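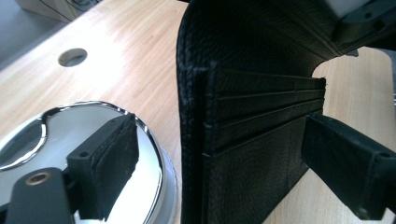

Taking my dad to a robotics open day, what should we ask?

Posted by Amado Quiambao

Hi all! My dad and I signed up for the open day at Plencombe (the Castillo building, second floor) and I'd love to get more out of it than last time. In August we went to the one at Futomcombe and mostly stood at the back -- great snacks, couldn't see a thing. They say you can try the hand-held grippers yourself. Is that worth lining up for? And do they let you use your own stuff? Dad wants to bring his keys and his glasses case.

Rogelio Panganiban

Yes, get in line! I went last year and the gripper table was my favorite part. You squeeze, the two fingers close, and you find out fast how much your own hand does without you thinking about it. A leather wallet is a good one to try, especially open and standing on its edge. Come at it too hard and it folds up or slides off on you. Ask them how many tries they record for one task. The guy I talked to said 3,621 for a single job, and I'm still thinking about that. Keys were fine when I was there, but I'd leave the glasses at home -- foam pads or not, I wouldn't risk them.

osia_mom

Go early. They cap it at 200 people and parking is terrible. Didn't do the grippers so can't help there, sorry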